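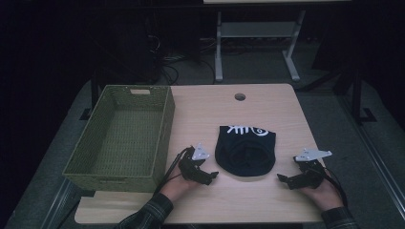
6 Working at a recording station

6.1 Scope

This section applies to the tabletop recording stations on the Prumavier line at Sakport. It covers setting up the table, handling the two hand-held grippers, recording with knitted goods, and the changes to packing duties that came into force on 11th April. It replaces the loose sheets kept at the stations before that date. Fixed arm cells are covered in Section 7.

The stations are used to record packing work done by hand. The recordings are passed to Skutico, where they are used to train the arms that will take over part of the line. The person at the station is called the operator in this manual, whatever their grade or usual post.

6.2 Before the shift

1. Check that the table is level and does not rock. Adjust the feet if needed.
2. Wipe the table top with a dry cloth. Do not use spray cleaner near the grippers.
3. Remove pens, tape, labels, cups and phones from the table.
4. Place the basket on the left side of the table with the long side pointing away from you.
5. Check that the basket is empty.
6. Bring the goods for the batch and leave them on the trolley. Only the item being worked on goes on the table.
7. Turn the room lights to the setting written on the station card. Leave them there until the end of the batch.

NOTE: The station card carries the station number, the light setting and the name of the shift lead. If the card is missing, ask Troels Vigfúsdóttir for a new one before recording.

6.3 Connecting the grippers

Each gripper has its own cable and its own marker plate. Left and right are not interchangeable.

1. Switch the station box off.
2. Lay both grippers on the table with the marker plates facing up.
3. Connect the left gripper to socket L and the right gripper to socket R.
4. Let each cable run down to the floor on its own side. Do not cross them and do not wind them round your wrist.
5. Switch the station box on and wait for the steady green light.
6. Pick up the grippers. Open and close each one fully, left first.
7. Check on the station screen that the bar for each hand moves from end to end.

If a bar stops short, put that gripper down, press RESET on the station box and repeat steps 6 and 7. If it stops short again, go to 6.8.

CAUTION: Do not lift a gripper by its marker plate. A plate that has been bent or turned must be measured again by the technician before the gripper is used.

CAUTION: Keep fingers, hair and lanyards clear of the jaws.

6.4 Checking the fingers

Carry out this check at the start of every batch and after any drop, however small.

1. Hold the gripper over bare table with the jaws open.
2. Look at the inner face of each finger. The pad must lie flat on the finger.
3. Press each pad with a thumb. It must not slide or peel.
4. Close the jaws gently. The two pads must meet along their full height.
5. Open the jaws again and let them come to rest.

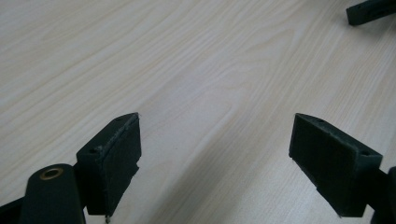

Fig. 6-2. Gripper with jaws open over bare table.

Loose threads from knitted goods may be picked off by hand. Do not cut them with a blade while they are on the pad. A pad that moves under the thumb is to be changed by the technician, and the change entered in the station log with the gripper number.

Pads are a stock item. The order code is PR-217 and covers one pair.

6.5 Recording a batch

A batch is made up of separate takes. One take covers one item, from the moment it is lying ready on the table to the moment it is in the basket and both grippers have been drawn back.

1. Lay the item flat on the table in front of you. Any position is allowed unless the batch sheet gives one.
2. Hold both grippers on either side of the item with the jaws open.
3. Press the foot switch once. A single tone sounds.
4. Fold or turn the item as stated on the batch sheet.
5. Lift it with one or both grippers and place it in the basket.
6. Draw both grippers back to the near edge of the table.
7. Press the foot switch again. A double tone sounds and the take is saved.

Work at the speed you would use on the packing line. Do not slow down for the camera. If an item slips, pick it up again with the grippers and carry on with the same take. Slips that have been put right are useful and should be kept.

A take must be thrown away in the following cases:

- a bare hand has touched the item after the first tone
- somebody has leaned over or reached across the table
- a cable has caught and pulled a gripper
- the item has fallen on the floor

To throw a take away, hold the foot switch down until the long tone sounds. No reason has to be entered.

NOTE: Knitted hats and scarves change shape when released. Let the item settle before pressing the switch for the first time.

6.6 Approaching an item from the near side

Soft items lying towards the far edge of the table are to be approached over bare wood, low and with the jaws open. Do not come down on the item from above. The fingers should reach the near edge of the fabric before the jaws start to close. If the item cannot be reached without leaning, step forward; do not stretch.

Where the batch sheet says LOOSE, the item is dropped on the table and left as it falls. Do not straighten it. Creases and rolled edges are wanted in these batches.
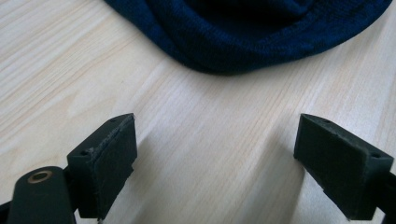
6.7 Changes to packing duties

The following points were agreed with the staff side and apply to everyone on the packing rota, including agency staff.

6.7.1 Rota

Time at a recording station counts as packing time and is paid at the packing rate. Operators are taken from the rota in turn. Anyone may ask to be left out of the turn, and does not have to say why. Requests go to Keabetswe Van der Merwe, who keeps the rota.

6.7.2 Targets

No item target applies at a recording station. The screen shows the number of saved takes for the batch only. This number is not passed to shift leads and may not be used in a review.

Line targets are worked out on the number of people on the line. An operator at a station is not counted as being on the line for that shift.

6.7.3 Breaks

Operators put the grippers down at the end of each batch and leave the table. The usual breaks are in addition to this. Any numbness or pain in the hand, wrist or shoulder is to be reported on the same shift. The operator then goes back to other duties for the rest of the shift, at the same rate.

6.7.4 Recordings

Recordings cover the table and what lies in front of the operator. Sound is not recorded. Takes are stored under the station number and batch number, without the operator's name. An operator who believes that a face or a private item has been recorded may have the batch held back by telling Haoran Lei before the evening transfer.

6.7.5 Work after the arms are in place

The first arms are due on the line in June. They will handle folded knitted goods only. Packers will continue to deal with mixed orders, gift orders, damaged goods and anything an arm has set aside. Two new duties are added to the packing grade:

- clearing the set-aside tray and noting what was in it
- restarting an arm after a soft stop, once trained

Training for the second duty is given by Jinlong Pan during paid hours. Packers who have not been trained must not restart an arm, even if asked to do so by a shift lead.

6.8 Faults

Light on station box flashes amber: a gripper is not being read. Check both plugs, then switch off and on.

Light stays red: stop work. Leave the station as it is and call the technician on extension 197.

Bar on screen moves when the gripper is still: the marker plate may be loose. Do not tighten it. Call the technician.

No tone from foot switch: check that the plug is fully in. Takes made without a tone have not been saved.

Jaws stiff or slow to open: stop using the gripper and tag it. Do not oil it.

Zhenhua Tang is the technician for all Prumavier stations. Outside day shift, tag the gripper, enter the fault in the log and move to another station or back to the line.

6.9 End of shift

1. Finish or throw away the current take.
2. Press END BATCH on the screen and wait for the batch number to appear.
3. Copy the batch number into the station log.
4. Switch the station box off.
5. Unplug both grippers and hang them in the cabinet, left on the left hook.
6. Empty the basket on to the trolley. Goods used for recording go back through inspection before they are packed.
7. Sign the log.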